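Clillier maintenance diary: the hand-held grippers

I have been meaning to write this one up for ages, because looking after the hand-held grippers is my favourite part of the job and I never get to talk about it at home without somebody changing the subject to dinner.

Most people who follow this blog come for the big arms, and I do love the big arms. But the little white grippers are what we use all day long. You hold one in your hand, you squeeze, two curved black fingers close on whatever is between them, and the movement gets recorded so that a robot can learn from it later. Ours spend their lives picking up clothes. Sleeves, hems, socks, the corner of a sheet. Cloth is a lovely thing to work with and a terrible thing to keep out of a mechanism.

Lint is the big one. It creeps in behind the finger pivots and packs itself down into a sort of grey felt, and you don't notice until the fingers start to feel lazy. I go in with a soft paintbrush first and then a wooden cocktail stick, working outwards from the pivot. No compressed air! I did that in my first month at Baltness and blew the whole lot further inside, and then had to take the housing apart to get at it.

After the brush I do the screws. The socket screws on the fingers work themselves out very slowly with all that opening and closing, and a finger that's a hair loose will still close, it just won't close in the same place twice. I go round with the short hex key, nip each one up and put a dot of paint pen across the head so I can see next time if it has moved. My dots are green at the moment. They were yellow until the yellow pen dried up. 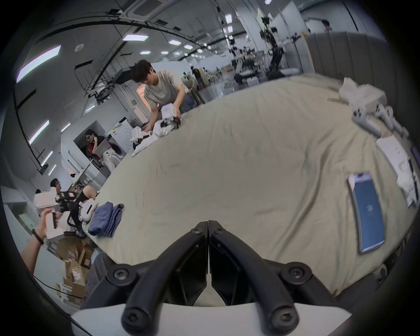
How do you know when the pads need changing?
Try them on something thin, like a handkerchief. If the cloth slides when you pull gently with the gripper fully closed, wipe the pads with a damp cloth, let them dry and try again. If it still slides, the pads have gone shiny and it's time for a new pair.

Always change both pads, by the way, even if one looks fine. I fitted a single new pad once to save a bit of money and the fingers met off centre for a week before I worked out what I'd done.

We get our pads from Janjua, who cut them for us from a sheet and send them in little paper envelopes. They come with a backing film that is nearly the same colour as the pad. I have stuck one down with the film still on. So has everyone else here, I think, though I'm the only one who admits it.

Then comes the bit I really enjoy, which is setting the zero. The gripper has to know what fully shut feels like, and it has to know what fully open feels like, and everything in between is worked out from those 2 readings. We use a small program called Trimamine for this. You hold the fingers shut, press the key, let them spring open, press it again, and it gives you a number for the travel. The one I had on the bench in September came up at 1,165, bang in line with what it gave before I changed the pads, and I was so pleased that I took a photo of the screen and sent it to my sister. She sent back a thumbs up.

If the number has drifted, don't just save it and carry on. Nine times out of ten there's lint in there still, or the pads aren't sitting flat, and saving the new number only hides it. I take the fingers off, clean again, put them back and run it a second time. If I get the same odd reading after that, then fair enough, I believe it.

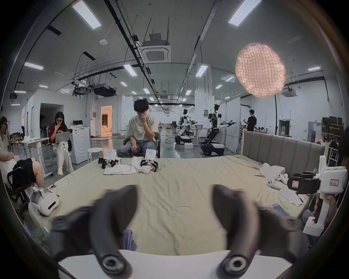

The other thing I've changed lately is when I do all this. I used to wait until the end of the afternoon and do every gripper in one go, by which time my hands were tired and I was rushing for the bus. Now I do them 4 at a time, first thing, with a mug of tea and the radio on low. It takes me up to the morning break and the difference in my mood is enormous.

I also keep a small notebook with a page for each one. Pads changed, screws touched, travel number, anything funny. The funny column is the best bit. One page just says "squeaks, but only when closing", and I did find that in the end: a tiny curl of thread wound round the left pivot, so fine I could only see it with the torch held sideways.

Next job is the grips, which have got rather grubby from all the handling. I've had good results with warm soapy water on an old toothbrush, keeping well away from the buttons, but if you've got a better way of doing it please leave a comment, I'd love to hear it.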